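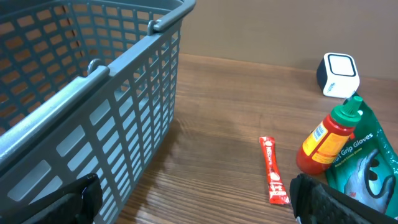
Last updated: Monday, 4:15 p.m.

Gray baskets and longer hours: Martens opens its second neighborhood store in Meddale

MEDDALE – Martens, the family-run grocery and hardware shop from Gornon, opens its second store this November, and the first thing customers will pick up is a basket. The new shop on Kasatton Street has no room for carts, so everything in it has been laid out for people who come in on foot, fill a basket and walk home again.

The baskets are gray plastic with slotted walls and two thick handles that fold down over the rim. We chose them after a long summer of trying different models in Gornon, and we are very happy with them! The slots let you see what has slipped to the bottom, and crumbs and onion skins fall through when a basket gets a shake at the end of the day. Baskets will be stacked at both doors, with 100 on hand for opening week.

Customers in Gornon know us for carrying groceries and household goods under one roof, and the Meddale store keeps to that. On a typical trip somebody might want a stick of instant coffee, a squeeze bottle of sauce and a pair of work gloves for the yard, and all of it should fit in the same basket and go through the same register. The sales floor covers 580 square feet, a good deal smaller than Gornon, but the shelves run higher and the aisles have been kept wide enough for a stroller.

Single-serve items get a shelf of their own near the front. This was the most common request on the comment cards we put out in Gornon last spring (more than one person asked for coffee by the stick, for the lunch bag or the glove compartment), and we were delighted to find the space. Gloves, tape, light bulbs and garden twine are along the back wall, next to the sauces and canned goods.

There is also a long wooden packing table by the exit. Set your basket down, take your time and pack your own bag the way you like it. Heavy things first, eggs last, or however you were taught. Paper bags are free during opening week, and bags brought from home are welcome always.

Doors open at 7 a.m. on the first Monday of the month. Coffee will be poured at the packing table until it runs out, and the first 3 families in line will each take home a filled basket, basket included.

The Gornon store stays open as before, with its usual hours and its own parking lot. The Meddale store has 2 spaces for short stops on the Kasatton Street side and a bike rack by the back door.

Questions about deliveries or special orders can be left at the register in either store.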